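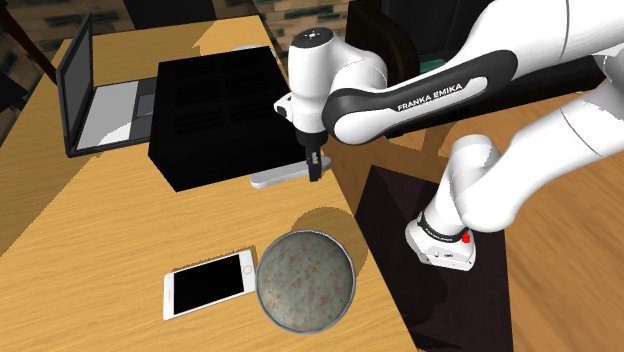 Nendent will open its repair workshop in Morrison to the public in December, offering low-cost refinishing of household furniture. The workshop will accept tables, chairs and cabinets, and a light wooden tabletop such as the one shown can be sanded and oiled at a flat rate of $30. Doors open at 9 a.m.

"Good furniture deserves a second life," said Ewan Swanson, director of Nendent. "We received almost 1,000 inquiries last year — more than our Kusby site could handle."

Residents may reserve a place at the front desk. Space is limited to 200 pieces in the first month.

Print this release | E-mail this release

Recent releases
Nendent Extends Hours at Kusby Site
Zelden Joins Furniture Collection Program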